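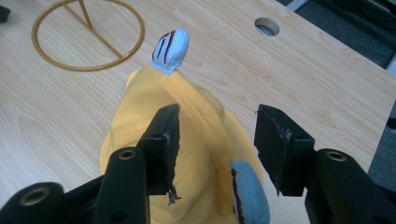

Cotton cap care, short thread. Mustard yellow, soft crown, visible topstitching on the panels. Most of this applies to any unstructured cotton cap.

1/ Check the brim before water goes near it. Flick it with a fingernail. A dull, papery sound means cardboard, and cardboard gets spot cleaning only. Plastic can be submerged.

2/ Test the dye. Damp white cloth, inside seam allowance, press for a minute. Yellows usually behave. If color transfers, cold water and a separate basin.

3/ The sweatband holds most of the dirt. Work a little liquid detergent into it with a soft toothbrush, along the stitching, not across it. Cross-brushing fuzzes the thread.

4/ Soak in cool water, 20 minutes. No bleach. Chlorine on mustard cotton leaves pale patches and there is no repair for that short of redyeing the whole cap.

5/ Rinse until the water runs clear. Press the water out in a towel. Wringing twists the crown seams and they dry that way.

6/ Dry over an upturned bowl, out of the sun. Mine takes 48 hours in December with the heating low, much less in summer.

7/ Marta Kovalchuk asked about steaming. Yes, from inside the crown, with a hand behind the seam in a heatproof glove. Skip it if the brim is cardboard.

8/ Storage: on a shelf, crown up, nothing on top. I stacked mine 2 deep for a year and the lower one still has a fold on the left panel.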